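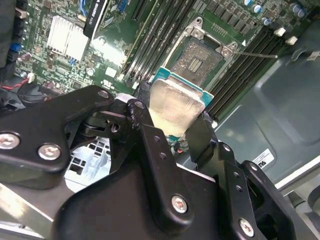 When must the members return the signed form for the new water meter?
The form must be with the secretary before the end of March, by paper or by e-mail.

Ronora Garden Association
Minutes of the spring members' meeting

Place: club room, Raron road entrance
Start: 18:30
Chair: Mirjam Rüegg
Minutes: Kavinda Weerasinghe
Present from the board: Mirjam Rüegg, Valentin Zamfir, Orysia Pavliuk, Kavinda Weerasinghe
Excused: Chidubem Iyamu (sent his notes in writing)

1. Opening and last minutes
The chair welcomed the members. The minutes of the autumn meeting were accepted with one correction: under item 4, the word "hedge" must be read as "fence". Mrs. Pavliuk asked that the corrected page is put also on the notice board.

2. Water
Mr. Zamfir presented the situation of the water. The association has 203 plots, and 171 of them have returned the form for the new meter. The work on the main pipe can start only when all the forms are here, as the company Sedeck wants to make the whole order at one time.

A member from the lower path asked who pays if the old tap breaks during the change. Mr. Zamfir answered that Sedeck pays for damage at the connection itself, but everything behind the meter stays with the plot holder. The member was not satisfied with this and wished that it is written in the minutes. It is herewith written.

The water will be opened after the last strong frost. The board did not want to fix a date. Until then the members are asked to bring water from home or to use the pump near the gate, which gives water slowly. 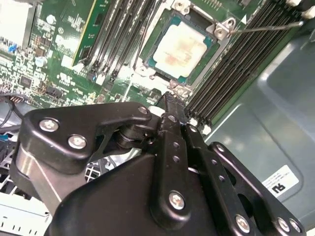

Photo: Kavinda Weerasinghe

3. Compost place
The notes of Mr. Iyamu were read. He writes that again cooked food, plastic pots and one complete curtain were found in the compost. Long discussion. Some members wanted a lock, others found that a lock punishes the wrong people, and it was also asked who would keep the keys.

Vote on the lock: rejected by 13 votes difference.
Instead, a new sign will be made, with drawings, so that it can be understood without much reading. Mrs. Pavliuk will ask for a price at the Khondokar print shop.

4. Trees over the path
The two plum trees near the tool shed have branches over the path at the height of the face. The plot holders agreed to cut them before the leaves come. Mr. Zamfir lends the long saw. He asks to receive it back clean.

5. Plot fees
The fee stays the same as last year. The key deposit also stays the same. No questions.

6. Various
- The wheelbarrow with the green handles is missing. Who has it, please put it back behind the shed.
- Plant exchange: it was asked to hold it later in the spring than last time, when many tomatoes were still too small. The board will look at it.
- Dogs must be on the leash also on the upper path.
- Waiting list: 2 plots will become free. The next persons on the list will receive a letter from Mrs. Rüegg.

End of the meeting: 20:10

For the minutes: Kavinda Weerasinghe
Seen by the chair: Mirjam Rüegg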